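退而不休的人

2026年9月10日

Normand Thibodeau卸任党主席那天，在Casanholm的党部大厅里说了三遍“最后”。最后一次以这个身份讲话，最后一次耽误大家吃晚饭，最后一次对继任者提建议。前两条他大体做到了。

从那以后，他每隔一阵就要上一回电台。早间节目的主持人都喜欢他，原因不难理解：现任的人接到电话要先问问题提纲，再问能不能改提纲，最后派一位发言人来念稿子。Thibodeau自己开车来，自己倒咖啡，坐下就骂人。上个月他骂的是Florence Gill，说她“连自己站在哪边都要先查天气预报”。

Gill是他亲手提拔的。当年党内没几个人听说过这位Gisidwood区的议员，是Thibodeau把她叫到台上，搂着肩膀介绍给全场，说她是“党的未来”。如今未来到了，他觉得来得有点早。

争的是什么，外人听起来多少有些费劲。Thibodeau在任时推过一项通行费，车过Fraser大桥要交钱，钱拿去修桥。他至今认为这是自己一生最得意的政绩，在回忆录里写了整整一章。可惜他的选民不这么看。住在桥那头的人每天过桥上班，每天交钱，每天骂一遍，骂到后来成了邻里间打招呼的方式。于是党内出现了一道谁也绕不开的题：你到底支不支持那笔通行费？

支持，得罪桥那头的人。反对，得罪Thibodeau，而他手里还有一份捐款人名单，据说比党部那份新得多。

Gill的答案是：“我认为基础设施需要可持续的资金安排。”
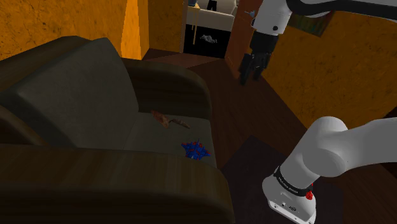 一把深色软垫扶手椅，旁边是木地板和橙棕色的墙。

这句话我前后听她说了好几回，语调、停顿都一样，“可持续”三个字总是稍微加重。有一次在区里的活动上，一位老先生追着问她自己过桥交不交钱。她说她非常理解这种关切。老先生说我没有关切，我就是问问。她又理解了一遍。

不能怪她。她的对手们并没有更勇敢。Ashton Harawira年纪最轻，口才最好，在网上发过一段两分钟的视频谈大桥，谈到了钢材，谈到了祖父那一辈的工人，谈到了河上的雾，就是没有谈到钱。Rosaire Lévesque的办法更干脆，她说这个问题应当交给专家小组研究，研究报告预计12月出来，而党内投票正好在那之前结束。有人问她这个日程是不是巧合，她说她不信巧合。我想了很久，还是没弄明白这算承认还是否认。

唯一给过痛快话的是Rizal Lumenta。他在一场候选人见面会上站起来，说通行费是个错误，当时就是，现在也是，应当取消。会场里静了片刻，然后有人鼓掌，鼓掌的人左右看看，又把手放下了。Ziton民调公司随后公布的数字显示，他的支持率升到了13%。对一个原本排在末位、连宣传单都印错过名字的人来说，这已经是大喜事。他的竞选团队把这个数字放大印在横幅上，挂在门口，过路的人还以为是打折。

同一份民调里有个更有意思的问题：您是否希望候选人明确表态？80%的受访者说希望。可是再问如果候选人的表态与您不同，您还会不会投他，愿意的只有20%。干这一行的人看到这两个数字放在一起，大概都会把它剪下来，贴在冰箱上。选民要的是真话，最好是自己已经同意的那种。
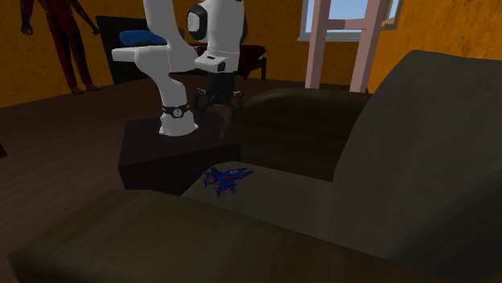
橄榄棕色的大扶手椅，旁边的深棕色底座上立着白色机械臂。

我去找Thibodeau，是想问他有没有考虑过少说两句。他约我在党部附近一家卖汤的小店见面，到得比我早，已经跟邻桌谈完了一轮国际形势。

“懦弱，”他说。我还没有提问。

他接着解释，自己当年从来不躲问题。这不完全是事实。我手边正好有旧剪报，他头一次竞选时，通行费还叫作“过桥服务调整”，记者问这是不是收费，他的回答是“要看怎样定义收费”。我把这句话念给他听，他喝了口汤，说那时候情况复杂。

我问，那现在呢？

他说，现在很简单啊，桥都收了这么多年钱了。

公道地说，老头有一件事看得挺准。他说这些年轻人怕的并非选民，他们怕的是剪辑。一句话讲完，当天晚上就被切成几秒钟，配上音乐，发到每个人的手机里，前因后果全没了。所以他们学会了讲那种切不开的话，从哪里下刀都是一团棉花。Gill的“可持续的资金安排”就属于这一类，你倒着放也挑不出毛病。

但他自己显然很享受被剪辑。“查天气预报”那句播出以后，他打电话给电台，问能不能把前面一句也放上去，他觉得前面那句骂得更好。

Gill的团队对此的正式回应是，她对前主席怀有深深的敬意。不那么正式的回应，我是在停车场听到的，出自一位要求我不写名字的助手。他的原话登不了，大意是希望前主席去钓鱼。我后来得知Thibodeau确实有一条船，买了好几年，没怎么下过水。

党内倒是有人想过调停。有一阵子传说要办一场“团结晚餐”，让前主席和四位候选人同桌吃饭，菜单都拟好了。卡在座位上。Thibodeau要坐中间，Harawira不愿意坐在他旁边，怕合影，Lévesque愿意坐在任何地方，前提是先知道别人坐在哪里。Lumenta说他站着也行。晚餐改成了下午茶，下午茶改成了一封联名信，联名信至今还在修改，据说第二段里的“感谢”要不要加“由衷”，意见很不一致。

与此同时，那座桥还在那里。我回家要走那条路，收费亭前照例排着队，前面一辆旧车的后窗上贴着两张贴纸，一张是Gill的，一张是Thibodeau当年的，颜色已经褪得差不多了。司机摇下车窗交钱，跟收费员说了句什么，两个人都笑了。

投票前还有一场电视辩论。主办方发来的规则里写明，每位候选人都会被问到通行费，最多可以用80秒回答。Gill的人来信问，如果用不完，剩下的时间能不能留到下一题。

Thibodeau没有收到邀请。他告诉我，他已经跟电台约好了，辩论一结束就上节目。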